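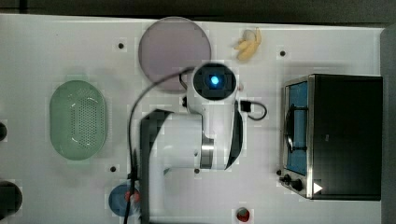
Oddur Hviid começa por avisar que detesta ensaiar de manhã, e ri-se, porque o disco novo dos Borow foi quase todo gravado antes do almoço. "A Clirel só nos dava o estúdio até às duas, o que é que se há de fazer?"

Falámos longamente de rádio, de cassetes e do baixo que comprou em segunda mão (e que ainda zumbe um bocadinho!). São 23 minutos de música, três temas, e uma edição de cerca de 70 cópias.

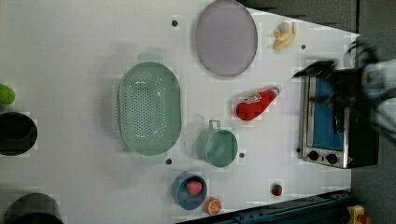
O tema mais comprido, "Lollen", nasceu de um improviso ao vivo, e ele ainda hesita no final. "Em agosto tocamo-lo outra vez, e logo se vê como acaba."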